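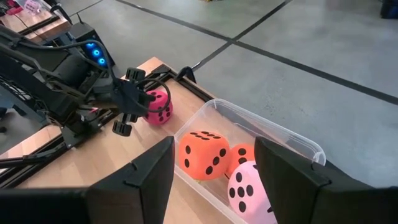 Parnar two-finger parallel gripper with wrist camera
Tested by Skotport. Notes by Zlata Kobzar, updated October

The Parnar is a black parallel gripper sold with a wrist camera and a mounting plate. The maker's sheet calls it "ready for mixed objects out of the box." We sell it, and we don't repeat claims like that until we have tried them, so we gave it to Oğuzhan Bilgin along with a plastic bin and a pile of dice and let him find out.

What we wanted to know

Whether one pair of fingers can pick foam dice and small hard dice without a finger change. The Drondix gripper we already stock makes the same promise and does not keep it. Its fingers are good on foam and poor on anything with a slick face. I expected the same here and got a little better than I expected.

What happened

Foam first. Large orange dice and smaller pink ones, table to bin. Out of 50 picks the Parnar dropped 2, both when the die was grabbed across a corner. Foam is forgiving, and I would not buy any gripper on the strength of a foam result. A kitchen clamp could do well at it.

Small hard dice were another matter. Of the next 50 picks, 13 failed. Most of those were the fingers closing a hair too high and the die shooting out sideways. Oğuzhan slowed the closing speed and things improved, but we ran out of afternoon before we had a number worth printing. If your parts are small and smooth, plan on different tips. The ones in the box are a compromise.

Picking out of the bin is harder than picking off the table with this gripper or any other. The fingers are wide at the base, and a die sitting against the wall may need to be nudged away first. The sheet doesn't mention walls at all.

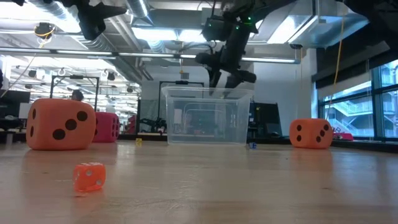
The wrist camera

Useful, with reservations. It looks down between the fingers, so you get a decent view of the part right up until you close on it, when the fingers cover a good share of what you wanted to see. Clear plastic gave our software trouble. It kept finding the rim of the bin in the wrong place until Dilek Kozan added a second, fixed view from the side of the table. Budget for that second camera. The Parnar brochure shows the wrist camera working alone, on a matte gray background, which tells you something.

Cabling

Leave slack at the wrist, then check where the slack goes. A loose loop can swing in front of the fingers at some arm angles. Clips are not included. Panagiotis Dimitriou used ordinary hook-and-loop straps and has had no complaints so far.

Controller

Works with the Tatlı controller after a firmware update. We have not tried it with anything else, whatever the compatibility chart says.

Should you buy it?

For foam, soft packaging and teaching labs, yes. For small hard parts, ask us for a loan unit and run 100 picks on your own pieces before you order. We would sooner lend you one than take it back.

In the box: gripper, wrist camera, mounting plate, one pair of ribbed finger pads, cable. Spare pads are sold separately and cost more than they should.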